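Arm Cell Restart Checklist, with my comments

Filled in by Ernő Vass, September. Please read the comments as well as the ticks, because a couple of the ticks are doing a lot of work.

Background for anyone who was out: the left arm dropped out with a joint fault in the middle of a basket lift, and the right arm kept going on its own for a moment before it stopped. No injuries, one bruised mango, and a gouge in the edge of the table that I've taped over. This is the full restart list we have to get through before either arm runs at normal speed again.

1. Emergency stop, operator side
OK. Pressed it with both arms moving slowly, both stopped. Pressed it again with only the right arm moving. Fine.

2. Emergency stop, far side
NOT OK at first, OK now. The button works but it had been pushed so far behind the stand that I had to go down on one knee to reach it (I'm not young!). I moved it to the front corner. Please leave it there, even if it's in the way of your coffee.

3. Fault on one arm stops the other
NOT OK. This is the big one. I pulled the enable signal on the left arm and the right arm carried on for 737 milliseconds. That doesn't sound like much until you remember both arms are usually holding the same basket. The log from the day of the fault shows the same kind of delay, so I'm pretty sure we've found our problem. The stop message goes through the Distilis controller, and it waits in line behind all the ordinary traffic. Needs a hard-wired link. I've asked Tarkent for a quote and for a date, and so far I have the quote.

4. Speed limit while item 3 is open
OK. Both arms capped at 200 mm per second. I put the cap in the controller settings and not in the task script, so reloading a script won't wipe it out.

5. Gripper fingers
OK with a comment. The textured faces are clean and I found no cracks. One screw on the left gripper took a good half turn before it was snug, so I've marked it with paint pen. If the paint line doesn't match up next time you look, stop and call me.

6. Basket lift at reduced speed
OK. Ran it with two pieces of fruit in the basket, the same load as when the fault happened. I stood at the far side button the whole time with my hand over it and I'm not ashamed to say so.
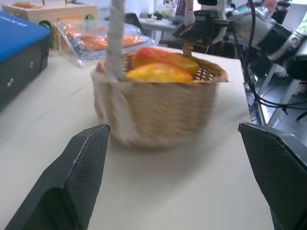
Flosska Handling Lab, Two-Arm Group

7. Clearance between the arms
OK, but closer than I like. The second arm's gripper comes in just above and behind the basket, right by the top of the handle, and the first arm is already down there with its fingers on either side. At the capped speed there's time to hit the button. At full speed I don't think there is. I'd like the approach point raised before we lift the cap, and Ngô has already agreed to redo the path (thank you, I owe you lunch).

8. Cables
OK for now. They hang off the arm and run down past the edge of the table to the floor, and I followed them all the way with the arm at full stretch. Nothing pulled tight. I did find a shiny rub mark on the jacket of the thickest one, about a hand's width from the connector. It hasn't gone through, but I've put a sleeve over it and written it in the book.

9. Table contents
Comment only. We keep leaving things near the work spot. A plastic bag close behind the basket is exactly what a finger will snag on, and then you get a force spike and a fault and a very long afternoon. Can we please agree that anything not part of the task goes over to the back table before the arms are enabled?

10. Force limits
OK. The left arm tripped at the set value three times in a row against the test block. The right arm tripped a little early once. Early is the side I want it to be wrong on, so I passed it, but I'll repeat the test next month.

11. Event log
NOT OK. The log keeps the last 3000 lines and then starts writing over itself, and on the day of the fault we very nearly lost the part we needed. Save a copy to the shared drive before you reset anything. I know the reset button is right there and it's tempting. Copy first!

12. Floor and walkway
OK. Swept, tape line still readable.

Result: reduced speed only, one person at the far side button whenever both arms are enabled. Items 3 and 11 stay open. I'll run item 3 again as soon as the new link is in, and if it still shows a delay I'm switching the right arm off at the wall until Tarkent sends somebody.

Signed: E. Vass
Second check: waiting on Ngô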